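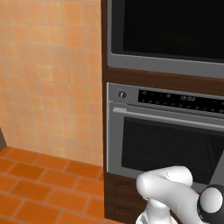 Figure 3. Simulated kitchen used by the student team, oven side.

4.2 Sink task

Danai Karagiannis built the second task for the course project in October. Each team got 700 training episodes and 94 for testing.

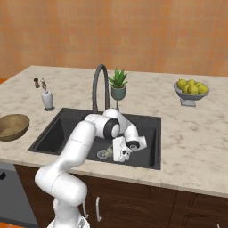

Our policy, Flatatus, takes joint angles and one camera view as input. We did not retune it between tasks. Reaching into the basin was the harder part – the forearm has to fold down past the rim, and the gripper itself can hide a small object near the drain.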